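Tack Room Tips: Sorting the Spares

Get your spares in order before the distance season opens in July.

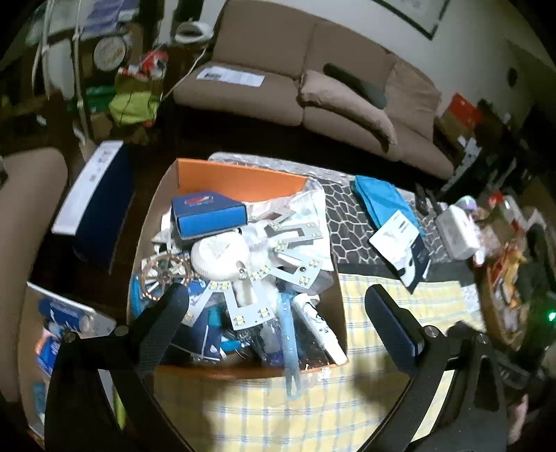 Girth straps go in one bin and leg wraps in another. Wipe leather with a damp cloth, let it dry overnight, then oil it lightly -- too much will rot the stitching. Check every buckle tongue for wear. Keep 2 spare reins on the hook by the door.

Rinse sponges in plain water and hang them up. A sponge left in a bucket will sour in 3 days.

Everett Iwasaki
April 10, 2004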